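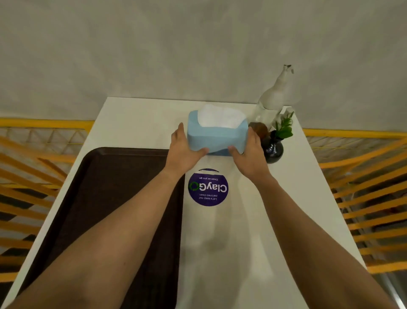

Tissues on the white table, with the bottle and the little dark vase

From: Teemu Väisänen
To: Linduter household list
Date: 29th September
Subject: Re: [linduter] Side tables and what lives on them

Hi all,

Photo's at the top because my mail program puts it there and I've given up arguing with it.

On 27 April, Jääskeläinen wrote:

> I've finally cleared the table by the couch and now it looks like
> a waiting room. I want a few nice things on it but I also need
> tissues within reach, as it's hay fever season at this end of
> the house for most of the year. Does anyone have a holder
> that doesn't look like it came from the dentist? And what
> do you put beside it? Everything I try ends up in a row
> like skittles.
>
> Also, has anybody ordered from Putesero lately? The postage
> looked steep to me.

Sorry it's taken me so long to answer this one, it was sitting in my drafts with two lines in it. I had the same trouble with the white table, which shows up every single thing you put on it (and every crumb).

The holder I ended up with is the pale blue one in the photo, the soft kind. I paid 21 dollars for it at Stasora, which felt like a lot for something that goes over a box of tissues, but I've stopped noticing the price and I still like the colour. Being soft, it creases when you grab it, so if you want crisp corners you'd be happier with a hard one. I just pat it back into shape. One thing to watch: when the tissue box is brand new the first few come up in a great big bunch and hide the whole top. I used to poke them back in. Now I leave them, they get used soon enough in our house!

As for the skittles problem, I had that too, and what fixed it for me was shoving everything into one corner. I've got the tall clear glass bottle with the long neck, then the small dark navy vase with a bit of greenery in it, and the little brown thing in front of the bottle. They're close enough to be almost touching. The tissues go further along, near the far edge, and the rest of the table is left for cups and the newspaper and my sister's feet.

The vase is my favourite. It's so dark it's nearly black until the light gets on it, and it only wants one sprig. I snip whatever's going in the garden, the smaller the leaves the better I reckon, as big leaves flop over in a neck that size. Change the water more often than you think, it holds about two mouthfuls. The bottle is a bit hazy in places and I've tried rice and vinegar, and then denture tablets – no great change from either. If anyone has a trick for getting inside a narrow neck I'm all ears.

Putesero: yes, I ordered from them in winter. Postage was 6 dollars for a small parcel but it jumped to over 52 when I added a lamp, so I took the lamp out of the cart again. Might be worth a few of us putting in an order together? I'd be up for some of their plain coasters.

Jääskeläinen, did you ever find something for yours, or are you still carrying the box around from room to room?

Cheers,
Teemu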